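Mitarbeit in der Datenerfassung für Greifroboter (Teilzeit, befristet)
Olthorpe sucht Operatorinnen und Operatoren für die Aufzeichnung von Greifvorgängen

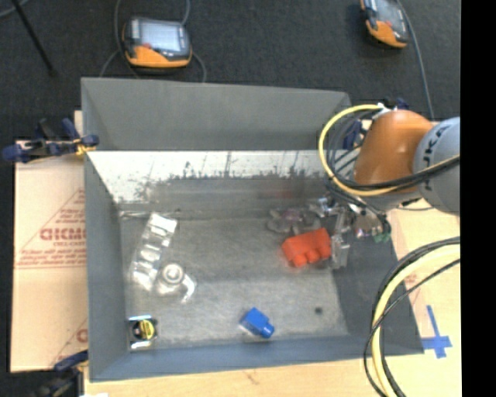
Worum es geht

Olthorpe entwickelt Steuerungssoftware für Roboterarme, die einzelne Teile aus ungeordneten Behältern entnehmen. Die Software lernt aus Beispielen. Jedes Beispiel besteht aus einem Griff, den ein Mensch ausgelöst oder von Hand geführt hat, den Kamerabildern dazu und einer kurzen Bewertung. Im Projekt Pimen entsteht ein neuer Datensatz mit Alltagsgegenständen, Spielzeug und Verpackungen. Dafür suchen wir ab September Verstärkung.

Der Schwerpunkt liegt auf Gegenständen, mit denen die bisherigen Modelle Schwierigkeiten haben. Bausteine werden meist zuverlässig erkannt. Bei durchsichtigem Kunststoff, glänzenden Blisterverpackungen und Teilen, die dicht an der Behälterwand liegen, sieht es anders aus. Von solchen Fällen brauchen wir deutlich mehr Aufnahmen.

Ihre Aufgaben

Sie arbeiten an einer Station mit Roboterarm, Greifer und einem grauen Behälter. Eine Schicht besteht aus mehreren Serien. Vor jeder Serie legen Sie die Gegenstände nach einer Liste in den Behälter und prüfen, ob er fest eingespannt ist. Die Lage der Teile soll zufällig sein, also bitte nicht sortieren oder ausrichten.

Danach geben Sie am Bildschirm den Greifpunkt vor oder führen den Arm mit dem Handbediengerät an das Teil heran. Nach jedem Griff tragen Sie ein, ob das Teil gehalten wurde, abgerutscht ist oder gar nicht erreicht wurde. Fehlgriffe werden genauso gespeichert wie gelungene Griffe und zählen für die Auswertung gleich viel. Einen Akkord gibt es nicht.

Dazu kommen kleinere Arbeiten:
Klemmen und Klebemarkierungen am Tisch kontrollieren
Kabelführung am Arm vor dem Start prüfen
beschädigte Gegenstände aussortieren und in der Liste austragen
Auffälligkeiten im Schichtprotokoll festhalten
an zwei Tagen im Monat bereits erfasste Griffe am Rechner nachbewerten

Der Gegenstandsbestand umfasst zurzeit 228 Teile und wird laufend ergänzt. Vorschläge für neue Teile sind willkommen, werden aber vor der Aufnahme von der Projektleitung freigegeben.

Was Sie mitbringen

Eine technische Ausbildung ist nicht erforderlich. Wir haben gute Erfahrungen mit Leuten aus der Montage, aus dem Lager, aus Laboren und auch aus dem Verkauf gemacht. Wichtig ist uns, dass Sie eine gleichförmige Tätigkeit über mehrere Stunden sorgfältig ausführen und Fehler melden, auch die eigenen. Eine falsch bewertete Serie lässt sich korrigieren, wenn wir davon wissen.

Außerdem erwarten wir:
sicheres Deutsch oder Englisch in Wort und Schrift
gutes räumliches Vorstellungsvermögen
normale Farbwahrnehmung (kurzer Sehtest beim Probetermin)
Bereitschaft, im Wechsel vormittags und nachmittags zu arbeiten
Mindestalter 18 Jahre

Erfahrung mit Industrierobotern ist hilfreich, aber keine Bedingung. Wer schon einmal mit einem Handbediengerät gearbeitet hat, gibt das bitte in der Bewerbung an – die Einarbeitung fällt dann kürzer aus.

Einarbeitung und Sicherheit

Die ersten 10 Arbeitstage sind bezahlte Einarbeitung. Sie beginnen mit der Sicherheitsunterweisung, danach arbeiten Sie neben einer erfahrenen Kollegin oder einem erfahrenen Kollegen. Allein an der Station sind Sie erst, wenn Sumeya Worku, zuständig für Arbeitssicherheit, die Freigabe unterschrieben hat.

In den Behälter wird nur gegriffen, wenn der Arm steht und die Freigabe am Bediengerät zurückgenommen ist. Lange Haare werden zusammengebunden, Ringe und Armbänder abgelegt. Geschlossene Schuhe sind Pflicht, Sicherheitsschuhe stellen wir.

Rahmenbedingungen

Beschäftigung: Teilzeit, 20 Stunden pro Woche, verteilt auf vier oder fünf Tage
Befristung: 42 Wochen, eine Verlängerung im Anschlussprojekt Cunha ist möglich
Zahl der Stellen: 2
Bezahlung: nach Haustarif, Zuschlag für die Nachmittagsschicht
Urlaub: 30 Tage bei einer Fünftagewoche, sonst anteilig
Arbeitsort: Werkhalle Mollov, Eingang über den Hof, Fahrradstellplätze vorhanden

Homeoffice ist nur für die Tage der Nachbewertung möglich. Die Halle ist ebenerdig zugänglich, ein Arbeitsplatz kann im Sitzen bedient werden. Falls Sie eine Anpassung des Arbeitsplatzes benötigen, sprechen Sie uns bitte vor dem Probetermin an.

Datenschutz

Die Kameras an den Stationen sind auf den Behälter und den Arbeitsbereich des Arms gerichtet. Hände können beim Einlegen kurz ins Bild kommen, diese Abschnitte werden vor der Weitergabe gelöscht. Ton wird nicht aufgezeichnet. Gespeichert wird zu jeder Serie eine Kennnummer statt des Namens. Eine Auswertung der Geschwindigkeit einzelner Personen findet nicht statt, das ist in der Betriebsvereinbarung geregelt.

Bewerbung

Bitte schicken Sie uns einen Lebenslauf und wenige Sätze dazu, warum Sie sich für die Tätigkeit interessieren und welche Schicht Ihnen lieber wäre. Zeugnisse genügen auf Nachfrage, ein Foto ist nicht nötig. Das Bewerbungsformular finden Sie im Karrierebereich unter dem Stichwort »Pimen Datenerfassung«.

Nach der Durchsicht laden wir zu einem Probetermin ein. Er dauert einen halben Vormittag und wird vergütet. Sie bewerten eine kurze Serie am Bildschirm und lernen die Station und das Team kennen.

Fragen zur Tätigkeit beantwortet Jui-lin Leung (Projektleitung Pimen), Fragen zu Vertrag und Arbeitszeit Khang Tăng (Personal). Beide sind über die Zentrale erreichbar, vormittags am besten.

Stand der Ausschreibung: 2. Juni 2023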